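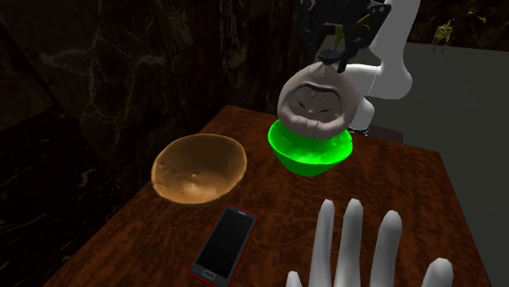

School lunch caterer switched, can I opt out midyear?

Our district dropped its old lunch vendor over the summer and signed with Allgate. My daughter is in second grade and comes home starving every Wednesday, which is the cold pasta day. I prepaid for 72 meals and we've used 23 of them. Can I get the rest back and just pack her lunch, or am I stuck until June? The office told me to "check the portal" and the portal told me to call the office — I've done that loop twice now.

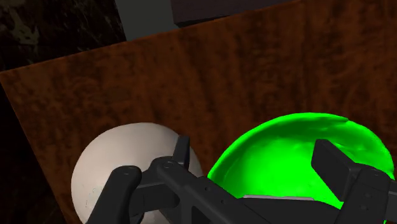 Answers

1. You should be able to get it back, but you have to ask for it in writing. I did this last year at McKinnon Elementary (different caterer, same kind of prepaid account). I emailed the district's food services department, not the school office, and gave them her student number and the balance. The money went back on my card before the next month's menu came out. Ask if you can keep a few meals on there too, for the mornings when you oversleep!

2. pack a lunch, problem solved. mine wont eat any of it either

3. Agree with the first answer, and I'd also ask about portion sizes while you're at it. Our kids' school lets you request a second helping of the vegetable or fruit for free — it's buried at the bottom of the menu and I only found it by accident. Still doesn't fix cold pasta, I know.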